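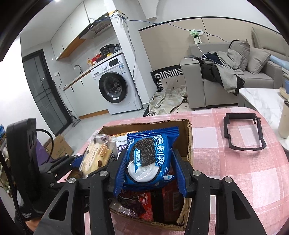 3.2 What people did with the snack box

I should say at the start of this section that I hadn't planned to write about snacks at all. The study was meant to be about kitchen cupboards, and it mostly still is, but the shared snack box kept turning up in the diaries and by December I'd given in and made a separate code for it. Of the 2,553 diary entries we collected in Tallville and Skosurcombe, 233 mention a box, tub or drawer of packaged snacks that more than one person helps themselves from. That's a lot of biscuits for a project on shelving.

Figure 3. A shared snack box on a table with a plaid cloth: an open cardboard box holding packaged snacks, with a blue Oreo packet held upright.

The box in Figure 3 is a good one to think with. It's brown cardboard, its rims are rough and torn, and the packets have gone in at all sorts of angles. I grew very fond of boxes like this! Several households had proper storage (lidded tins, stacking tubs, one rather grand bread bin) and still kept their shared snacks in a carton on the table. When I asked why, the usual answer was a shrug, followed by something like "it's where they go". One household in Skosurcombe had bought a wicker basket for the job and used it for chargers.

I had expected people to sort by type, with crisps in one place and sweet things in another, as they do in cupboards. Neagu's older work on larders found exactly that, and our own cupboard data (section 3.1) agrees with it. In the boxes it hardly happened. Only 39 of the 233 entries describe any sorting by type. What people talked about far more was whether they could see a thing without digging for it. A packet that stands up gets eaten – a packet that lies flat on the bottom can stay there for weeks, and a fair few diary entries are about somebody finding one.

Colour came up again and again in this. People very rarely gave me the name of a snack first time round. They said "the blue ones" or "the red ones at the bottom", and everyone else in the house knew what was meant. You can get a feel for it from Figure 3, where the blue of the Oreo packet is easy to pick out and the dark red package lower in the box is rather less so. The lettering on the front of the Oreos is in Chinese, and I have found that this sort of thing matters less than I assumed it would. In homes where not everybody read the language on the packaging, colour and the picture on the front did nearly all the work, and children in particular went by the picture (a biscuit is a biscuit). I'd like to look at this properly in a later study. We only have 151 entries where the language of the packaging was noted down, and I noted it rather patchily in the first few weeks.

The other habit I want to mention is what I've been calling topping up. Hardly anyone emptied the box before filling it. New packets simply went in on top or were pushed down the sides, so the oldest things slid steadily towards the bottom and the corners. The Zonance storage guide, which we gave to half the homes as a prompt, tells you to take everything out, check the dates and put the oldest at the front. People read it, said it was sensible and carried on as before. A couple of them tried it once and told me it felt like stocktaking – they wanted to reach in and be a bit surprised.

I don't think that's laziness, and I've tried not to code it as such. In the cupboards, the same people rotated their tins and wrote dates on jars of flour. The box seems to be allowed its own rules, and moving it to a shelf tended to upset them. In the homes where it was moved during the diary period, it usually drifted back to the table before the final visit. I come back to those homes in section 4, together with the fruit bowls, which behaved quite differently.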